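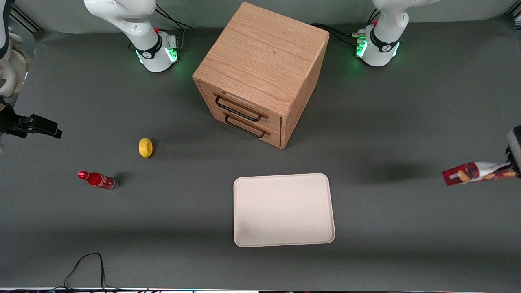
What should a small lab budget for besides the arms when it buys a two-arm bench cell?

Plan on the arms being a little over half of the total. The rest goes to grippers, cameras, the bench itself, power and safety wiring, a workstation, spares, and the hours of whoever puts it together. If the quote in front of you covers only arms and controllers, it isn't a cell quote and shouldn't be compared with one.

I spent most of the winter working through this for the second cell at Stemska, and the purchase order finally went out in May. What follows is the reasoning behind the line items, in the order I wish I had done them. All amounts are Canadian dollars before tax.

Define the task before the payload

Our work is tabletop pick-and-place and drawer work: groceries, packets, bottles, fruit, small furniture with bar handles. Nothing on the bench weighs much. It is tempting to buy payload anyway, as vendors price the next size up attractively and the brochure number is easy to defend in a meeting. But a bigger arm means a bigger base, a heavier bench and a larger dead zone close in, which is where most of our objects end up. We wrote down the heaviest object we would ever lift, added the gripper, the camera and its bracket, and took the smallest arm that carried the sum at full reach with margin.

Reach was the harder question. Both arms have to get to a shared zone in the middle without the elbows meeting over it. We taped footprints to a tabletop and pushed cardboard cut-outs around for an afternoon. I would do that again before paying for simulation time. The useful output was a single dimension, base to base, and it fixed the bench width, the cable lengths and the doorway we would have to bring it all through. The doorway was fine. The elevator was not, so the bench was ordered in two sections.

Three quotes, three scopes

We had quotes from Carnis, Zurari and Seidel. They couldn't be read side by side. Carnis included mounting plates and one day of commissioning. Zurari had the lowest headline price and left out the safety relay, the pendant holder and freight past the loading dock. Seidel quoted everything, including a training package we didn't want, and would not break it out at first.

I made a spreadsheet with one row for every physical item that had to be on site on the first day of use, then one row for every service, and filled in each vendor's number or a blank. Every blank got an email. After two rounds of this the spread between highest and lowest had shrunk to less than our contingency, and the decision came down to lead time and how the emails had been answered. We went with Carnis. Zurari's arm is perfectly good and I would have been content with it.

A few things to ask for in writing:

Freight terms, including who pays for the liftgate.
Whether the controller firmware is the version the demo ran on.
Length of the base-to-controller cable, and the price of the longer one.
Calibration interval and where the arm goes for it.
What voids the warranty. A third-party gripper did, in one draft we were sent.

Grippers

Parallel jaw grippers cover nearly everything we do. We priced adaptive hands and vacuum and put both on the later list. Film packets are the awkward case. A bag of snacks can be pinched by an edge and will hang there quite happily, but where it hangs depends on how the contents settled, so placing it flat is less repeatable than picking it up. A pair of longer fingers helps more with that than a more expensive gripper does.

Fingers are a consumable. Budget them that way. Ours are bolted on with ordinary socket screws and a set can be swapped in a few minutes, provided the hex key is where it should be. I put 5 spare sets in the first order. The finance office queried it, and I sent them the first cell's reorder history, which was more persuasive than anything I could have written.

Buy the wrist bracket and the fingers from the same source if you can, or at least hold both models in one CAD assembly before ordering. A bracket that clears the gripper body when it is closed may not clear it when it is open.

Cameras

Each wrist gets a small camera and the bench gets a fixed one. The cameras are cheap compared with the arms. The things attached to them are less so: brackets, locking cables, a powered hub per arm, and a spare of each cable, which came to 1,893 dollars for the cell. I had carried a far smaller number in the first draft of the budget, having priced the cables at consumer rates. Consumer cables don't survive a wrist joint for long. Flex-rated ones with screw-lock ends do much better.
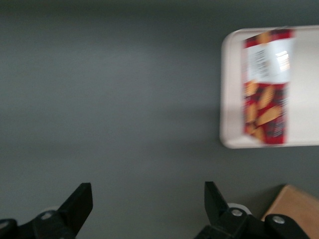

Wrist camera view of a tray, gripper open, red snack packet on the tray.

Field of view is worth settling before the bracket is machined. We want both fingertips in view at all times, with enough bench beyond them to find the next object. That pushes towards a wide lens, and a wide lens means the far objects are small. Motion blur is the other thing to plan around. Printed labels are the first detail to go. If you need to read text from the wrist, you need more light, a shorter exposure or a pause in the motion, and the pause costs nothing in capital. We took the pause and left the lens alone.

Lighting went in as its own line at 200 dollars, for diffusers and clamps. Glossy film throws back a hard spot from any bare lamp, and diffusion is a cheaper fix than anything done later in software.

Bench and surfaces

Matte grey. I have no strong aesthetic position on this. Glossy white tops caused trouble with exposure on the first cell, and black made shadows useless as a depth cue for the people annotating. White trays and pale objects stand out on grey, and so do red and yellow ones.

The bench has to be stiff. Two arms stopping at the same moment will rock a light frame, and the fixed camera will record it. We allowed 3,000 dollars for the frame, the top, levelling feet and the cable trough, and came in just under. The trough was the last thing added and I nearly cut it. Don't. Arm bases shed cables in every direction, and a loose loop lying on the work surface will sooner or later be picked up by a gripper or dragged through a task.

Props

Put the props in the budget, even though the amounts are small. Someone will otherwise buy them on a personal card and spend a month getting it back. Soft drink bottles, packets and trays are trivial. Lemons are trivial and perishable; the plastic ones are lighter and roll differently, so decide early which you are using and stay with it. Wooden drawer units are worth choosing with some care. We look for plain bar handles, drawers that run without sticking in dry winter air, and enough mass that the box stays put when a drawer is pulled. Buy two of any unit you settle on. The store will discontinue it.

Power, network, floor

Check the circuit. Two controllers, a workstation with a large GPU and the lighting will coexist on one circuit right up to the moment they all start together. We had the electrician add a dedicated line, and that took longer to schedule than the arms took to arrive. If your building manages its own trades, file that request the day you start asking for quotes.

Network is minor but put the controllers on their own switch. Floor space should include room to walk behind the bases. We got that wrong with the first cell and every connector has to be reached from the front, over the arms, with the power off.

Integration time

This is the line that gets left at zero. Mounting, wiring, risk assessment, camera calibration and first motion took one technician a good part of a term on the first cell. It should be quicker this time, and I have budgeted it as if it will not be. Where the technician is salaried I still put the hours in, at cost, in a separate column. It makes the vendor's commissioning day look a lot cheaper than it does standing alone.

Contingency and timing

I carry ten per cent on hardware and double that on anything involving freight or trades. Exchange rate is its own line. Two of our three quotes were in other currencies with thirty days' validity, and one lapsed while approvals were going around, so ask for the extension before you need it.

On timing, we ordered in this sequence: electrical work, arms, bench, grippers, cameras, workstation. The workstation went last on purpose, with the price of that class of machine moving the way it does. Arms are due at the end of summer. The bench sections are already here, stacked against the wall by the freight door with the levelling feet in a bag taped to the underside, and I still have to book the electrician's second visit.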